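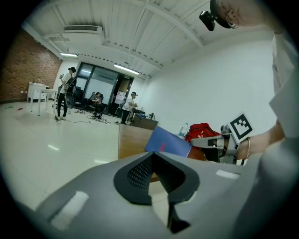 Astham Fusa 12 Travel Daypack

The Fusa 12 is a packable daypack for walking tours and short city stays. Capacity is 12 litres. Weight is 209 g without the hip strap, which unclips at both sides.

Main fabric: ripstop nylon, coated inside
Waterproof rating: 3000 mm (fabric only – seams are not taped)
Closure: two-way zip, lockable
Pockets: one inner zipped, two outer mesh
Colours: slate, moss
Item code: 2189

The bag folds into its own inner pocket. Turn the pocket inside out first, then feed the base in before the shoulder straps.

Hand wash at 30°C and dry flat. Do not tumble dry or iron. Spare buckles are sold separately under the Ulgate range and fit all Fusa bags made since October 2021. Earlier bags take the narrower buckle.

Listing updated 2023-04-24. Moss is out of stock until the next delivery.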